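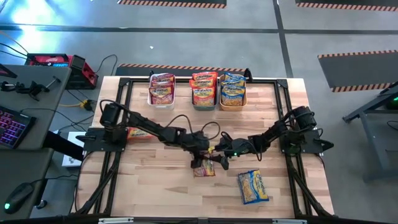
Ramen sorting

Ramen sorting is the homely practice of dividing packets of instant noodles by kind, usually into open bins or small tubs, so that a cook can reach for the right one without rummaging. It belongs to the wider family of pantry habits, and many households have done it for years without ever giving it a name.

Method

Most people go by the color of the wrapper, and a butcher-block table or any broad counter makes a pleasant place to spread everything out first. Packets may be laid flat or stood on edge -- the latter keeps the logos in view, and takes up a good deal less of the shelf. 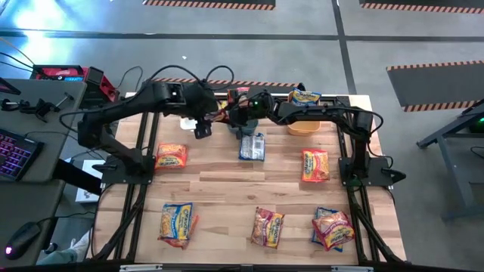
Packets that land face down are turned over before they are put away, as the backs of different flavors can look very much alike. Bowls serve nearly as well as bins, though they hold fewer packets and tend to let them slide about.

History

In his pantry handbook, Ciarán Kinsella of Vinton suggests one bin per flavor and no more than 16 packets in each. The Costello food pantry, which handles some 500 packets in a busy February, follows much the same plan, with a spare tub for torn wrappers.

See also: Pantry; Instant noodles; Dry storage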